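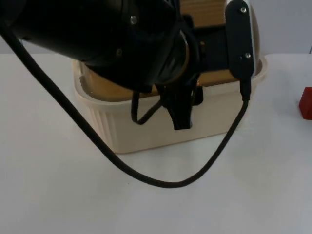 Can a robot do your chores?

Think about the last time you put something away in a box. You opened the lid, dropped the thing in and closed the lid again. You probably didn't think about it at all. For a robot, that is a long list of jobs.

First it has to find the box. Then it has to work out which part is the lid and which way the lid moves. Some lids lift off, some slide and some tip back on a hinge. If the robot pushes the wrong way, the whole box can skid across the table.

Next comes the thing going into the box. Your fingers can feel when something starts to slip. Many robot hands have just two stiff fingers and can't feel much – they may squeeze too hard or not hard enough.
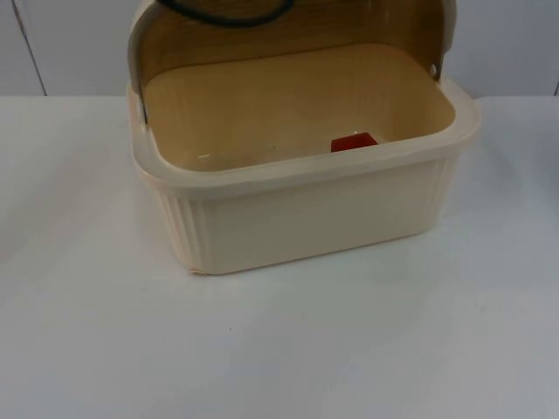
A small block is a good thing to practice with. It has flat sides and it doesn't squash. A ripe peach or a sock is much harder.

Robots also need a lot of practice. A robot might try the same chore 1000 times. Suppose it gets it right 841 times. That sounds like a good score, but would you want a helper that dropped that many plates?

So can machines do chores yet?

Some can. A dishwasher washes dishes, and a robot vacuum cleans floors. Each of these machines is built for one kind of work. In factories, robot arms move the same parts to the same places all day long.

A home is different. Chairs get moved, toys are left on the stairs and every kitchen keeps its spoons in a different drawer. One robot that can do all the chores in any house is still being worked on. For now, you will have to tidy your own room.

Words to know

Hinge: a joint that lets a lid or door swing.
Gripper: the part of a robot that holds things, like a hand.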